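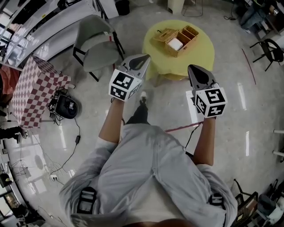

Natnael meint, der linke Greifer zieht schon seit Juli schief und man hätte das Ding längst aufmachen müssen. Ja. Hätte man.

31. August 2020. Also heute Greiferpflege. Handgreifer links: Backen geprüft, Schrauben am Markerwürfel nachgezogen, 2 waren locker, kein Wunder dass die Pose springt. Loctite war leer, natürlich. Kabel rechts neu verlegt, Zugentlastung fehlt immer noch. Predik-Software danach neu kalibriert, beim ersten Mal abgebrochen, beim zweiten durchgelaufen. Abweichung vorher 12 mm, so kann man nicht arbeiten.

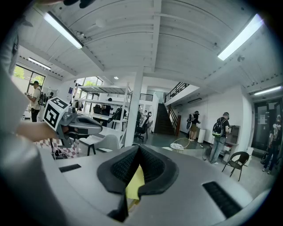

Primuvholm – Werkstattgruppe Greiftechnik

Schaumstoff in der V-Backe: hält wohl noch, nachbestelen trotzdem. 50 Stück, Dereck liefert nicht unter 50. Lüftungsschlitze ausgepinselt. Woldemariam will morgen die Öffnungsweite nachmessen, Zettel mit den Werten liegt in Schublade 23. Rücken tut weh, Kaffee kalt. Morgen zuerst Loctite hollen, dann die Zugentlastung.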